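Wattimena-list: toy library and play equipment lenders
Subject: Re: [wattimena] Marks on the cylinders, sort or keep together?
From: Skunis Toy Library
Sent: 8:20 PM

Lavico Play Shelf wrote:

> We are going through our shape sets before the February lending period
> and have a question about the Rullusus ones. We have two boxes of them,
> bought used. The cylinders are all the same color on paper but in the
> hand they are not. Some I would call pink and some are closer to peach.
> A few of them also have a fine line on them. Our old checklist says
> "reject if marked," so strictly speaking those should go out of the set,
> and then the set is short and can't be lent.
>
> Do other libraries reject for a line? Do you match the color when you
> move pieces between boxes? And does anyone clean these with something
> that doesn't make the surface shiny? We used a spray cleaner on one and
> now it looks different from the rest.

We had the same wording on our checklist and changed it last year. It now says "reject if chipped, cracked, sticky, or rough to the touch." Marks get a note on the card in the box lid and the piece stays in. If we had kept the old rule we would not have a complete set left in item number 236, and that one goes out more than any of the others.

Before you write a line down, try to work out what kind it is. Hold the piece under a desk lamp and turn it slowly. Then run a fingernail across. If the nail catches, it is a scratch, and I would check it again each time the set comes back. If the nail slides over, it is probably pencil or something that rubbed off on it in the box. We clean those and look again. A fair number of ours were gone after a wipe. Don't go by a picture for this part. I have one open now and I can't tell whether the line on it is drawn or scratched.
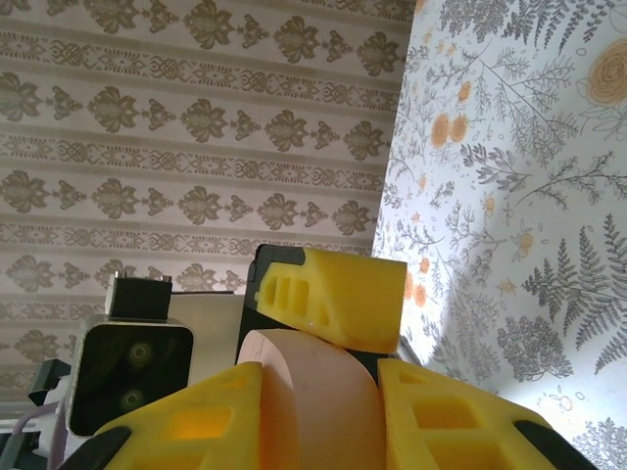

Pale pink cylinder, with the thin line showing faintly on the curved surface.

On the color, I would call that one pink with some peach in it, so I'm not surprised you ended up with both words. We don't match when we move pieces between boxes. We did at the start and it took most of an evening, and then two people sorted the same pile and got different piles. The light over our back table is yellowish and the light at the front desk is not, and that made more difference than anything in the pieces. If you want to match them, do it by a window in the daytime and do both boxes in one sitting.

What we do check is the fit. Put the cylinders on a flat tray next to each other and look across the tops. Any piece that stands higher or lower goes in the odds tin. Then roll each one across the tray. If one wobbles, it comes out too. Children notice a wobbly one right away and nobody has brought a set back over a shade of pink.

For cleaning, we use a bowl of warm water with 2 drops of dish soap, a soft cloth wrung out well, and a second cloth with plain water. Dry with a towel and leave the pieces standing on end for 20 minutes before they go back in the box. Don't soak them. Ours were matte when we got them and still are. We had one turn shiny from a kitchen spray, same as you, and never got it back to how it was. It is still in the set with a note on the card.

For pencil marks we use a white eraser, lightly, before the washing. Pink erasers leave color behind.

Our lid card now has 8 lines, one per type of piece, with a column for the count and a column for notes. A note is two or three words, like "line, top" or "shiny." The person who checks the set in reads the notes first, so the last family doesn't get asked about a mark that was already there. I can post the card to the files section if it's wanted. It is set up for our boxes, so you would need to change the counts.

One question back. Do your Rullusus boxes still have the inner tray? Ours came without, and I think a lot of the rubbing comes from the pieces moving around on the way home. We have been putting a folded dish towel in the lid and would like to hear about something better.

Skunis Toy Library
check-in desk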